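Freshwater Mussel Sampling on the Ullari: Notes from the Field Methods Session

The Larkover Centre for Catchment Science recently hosted a field methods session on the monitoring of freshwater mussels in the Ullari catchment. I attended as a member of the survey group and offer this summary for colleagues who were unable to take part.

Mussel numbers in the lower reaches have been recorded by hand search for many years. The method is well understood, but it depends on water clarity and on the experience of the searcher. The session considered how results from different teams may be compared fairly, and whether existing records can be used to set a baseline for the Manríquez Creek restoration works.

Survey effort and site selection

Dr Karla Tlapale opened with a review of 68 sites visited since the program began. Almost 7 in every 10 were chosen for ease of access, and she noted that this places a limit on what can be said about the catchment as a whole. Her recommendation was that future sites be drawn at random from mapped reaches, with a small number of long-standing sites kept for continuity.

Discussion then turned to search time. Two approaches are in use at present – a fixed period per site, and a fixed area marked out by quadrat. The group agreed that both may continue, provided that the choice is written on the field sheet and the start and finish times are recorded.

Storage of equipment between surveys was covered briefly before the break. Wire-mesh baskets are suitable for small items, and labels should be renewed each season.
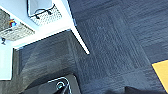

Data sheets and reporting

Isauro Bermúdez presented the revised data sheet, which adds fields for substrate, bank condition and shell length. Dead shells are now to be entered separately from live animals. Records will be lodged through Vultent, the shared database, and teams are asked to submit within two weeks of each visit.

Several participants asked whether older paper records would be entered as well. Mr Bermúdez advised that this work will commence in March, beginning with the upper tributaries. Anyone holding original field books is encouraged to contact the Centre before then.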